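Gear pick stops dead after planner update (Gitusent 3.2 on the Evov cell)

Opened by Přemysl Vávra, 1 September 2023
Status: open, workaround in place
Shares: 3 | Comments: 10

Hi all, me again with the gears! Short version: since I moved our cell from the old Gitusent planner to the new one, the arm goes to the gear, gets nice and close, and then just sits there. No fault, no e-stop, nothing red on the panel. The planner log says "goal reached" and the grasp step never fires. I let it sit for a full cup of coffee once to see if it was just slow. It wasn't.

Setup is the head view for finding parts, wrist view for the last bit, small spur gears on the dark mat. Durkemov does the detection, Moon does the sequencing. I haven't touched Moon since May, so I'm not blaming that one (yet).
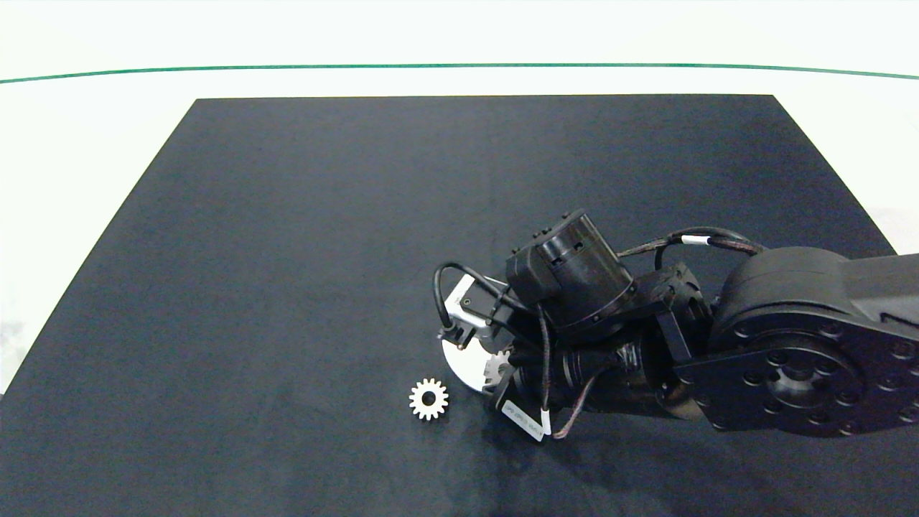 Head view, gripper a short way off the loose gear.

First thing I tried was the pose offset, thinking the tool frame had gone back to defaults in the update. It had, kind of: the rotation was fine but the Z was off by 10 mm. Fixed it, reran it, same stall. Then I turned the logging up and got 3,000 lines of this:

approach: within tolerance
approach: waiting on perception confirm
approach: within tolerance
approach: waiting on perception confirm

So the planner is happy and it's waiting for Durkemov to say "yep, still a gear." And Durkemov's confidence drops as soon as the fingers come into the wrist view. My guess is the finger mask didn't survive the update either, so it's trying to match gear teeth against foam padding, poor thing.

To check that, I skipped the confirm step and drove the close by hand from the jog screen. With the fingers on the gear, the wrist view is really pretty good, you can see the teeth and the bore just fine. There's also a bigger gear and a bright disc up at the top, and Durkemov was happily drawing boxes on those the whole time, grrr.
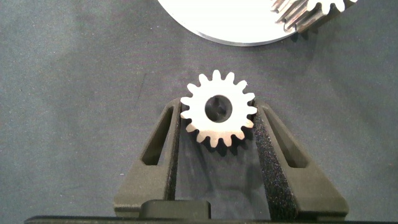
Page 2 of 3

OK, what I've got so far. I redrew the finger mask by hand and set the confirm timeout to 50 frames instead of "forever" (who picked forever??). After that it ran 100 cycles overnight and I got around five stalls, all on the confirm step again. Way better than every single time, but I can't leave it like that.

The other thing I noticed is that the new build picks the nearest detection to the tool center, and the old one stuck with whatever ID it started with. That matters a lot once there are two small gears near each other.

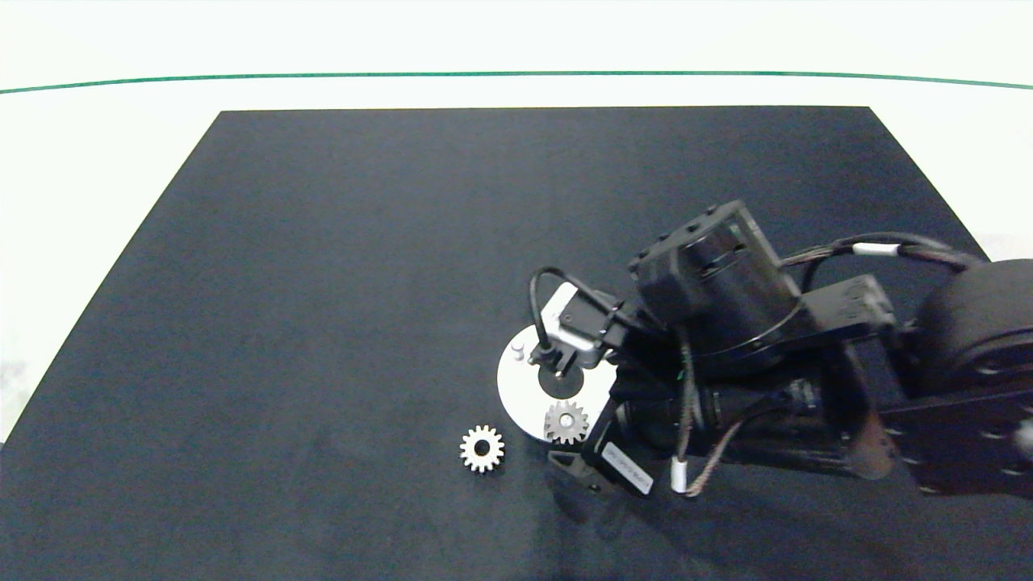

I put the old ID lock back with a little patch in the Moon script (attached, please don't laugh, it's mostly if statements) and the target quit hopping between parts. What I'd love from the Gitusent folks is a proper setting for it, so I'm not carrying my patch through every update. And could the installer please warn people before it wipes the mask file? Mine went without a peep.

Next up I'm going to rerun with the bright disc masked out and post the log here. If anybody has a working mask for the padded fingers, send it over and I'll try yours first!

Get ticket updates by email. Enter your address to subscribe to our newsletter.
We use cookies to keep you signed in. Accept | Manage settings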